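Field Coordinator, River Connectivity (fixed term)

Herel Rivers Association is looking for one Field Coordinator for our barrier removal work in the Prenbridge basin. The position is full time, for 20 months, and starts in July.

The Prenbridge and its side streams have many old weirs and road culverts which stop trout and lamprey from reaching the upper gravel. Our last survey recorded 41 barriers. Most of them have no use today, but each one has an owner, and each owner must be asked. A big part of this job is therefore to sit with farmers, mill owners and road departments and explain what we propose. The other part is in waders.

You will work with Gwenaël Guérin, our hydrologist, and with Noémie Arnaud, who is responsible for permits.

Your tasks

Visit the barrier sites and complete the passage assessment for each one.
Prepare the landowner agreements, first draft and final version.
Organize the summer electrofishing days together with the state biologist.
Be present on site when the contractor is working in the channel.
Keep the Jistero database up to date (we will train you, it takes two days).
Write a short report every quarter for the board.
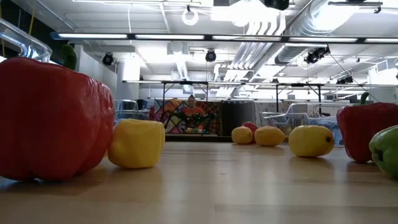 The office is in the old school at Chevalier, on the second floor, without elevator. From November to March you will be there most of the week. In the field season you can expect three or four days outside, sometimes with a start at 5:30 a.m. when the water is low and the day will be warm. We have one truck, shared by the team, and it is reserved on the calendar by Friday for the week after.

What we ask from you

A degree in fisheries, ecology, geography or a similar field, or several years of practical work on rivers. A valid driver's license. Good physical condition, as some sites are reached only on foot with equipment. You should write clearly and be patient in meetings. Experience with fish passage is welcome but it is not required. Knowledge of GIS is useful.

What we offer

The gross pay is 1,745 per month for the first three months, which are a training period at half time, and the full-time salary follows our public scale, step four. We pay for waders, boots and rain clothing. You may work from home up to 20 days per year.

How to apply

Please send a letter of one page and your résumé to Catinca Bălan, who is collecting the applications. We do not need diplomas or references at this stage. In your letter, tell us about one river or stream you know well and what is wrong with it.

Interviews will be held in Chevalier with Nadège Collet and Gaëtan Renaud, and include a short walk to the lower weir, so please bring suitable shoes. We repay the train ticket.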